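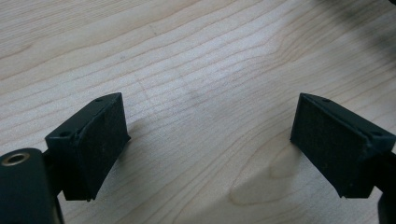 Home | Projects | Reports | People | Contact

Do More Demonstrations Help? Term Report, Clumlow Project
Eliécer Huamán and Yurani Escobar
2022-03-23

3 shares | 1 comment

We were asked to collect examples for a policy that picks up small parts and puts them in a tray. The plan we inherited said 2,000 demonstrations. We could not find where that number came from. The earlier Skustach report uses it too and gives no source, so we treated it as a guess.

We stopped at 255. All of them were recorded with the hand-held gripper, by the two of us, at the same table. That last part bothers us more than the total. The wood has a fine, curving grain and there is a darker smudge in it, and a network that sees the same grain in every clip may learn the table instead of the task. We raised this in January and were told augmentation would take care of it. Maybe. We have not seen a test that shows it.

Each clip starts with the fingers open and nothing between them. We kept this rule strictly because Mosquera, the labeling script, looks for the first closing motion and marks everything before it as approach. It does this badly when the operator hesitates. Yurani relabeled her share by hand and disagreed with the script often enough that we no longer trust its output unchecked.

The pads are a second worry. They are dark gray and pick up dust and lint. We did not clean them on a schedule and did not write down when we did clean them, so we can't say if grip quality drifted over the term. Anyone repeating this should keep a log.

We trained 2 models, one on the full set and one on Eliécer's clips only. The full-set model looked better to us, but we judged it by watching, on parts it had already seen, and we knew which model was running. We would not accept that from another group.

What we can claim is small. The recording setup works and the files load in Holorora without conversion. Whether the examples are any good is still open, and we would want a second table and an operator who isn't one of us before collecting more.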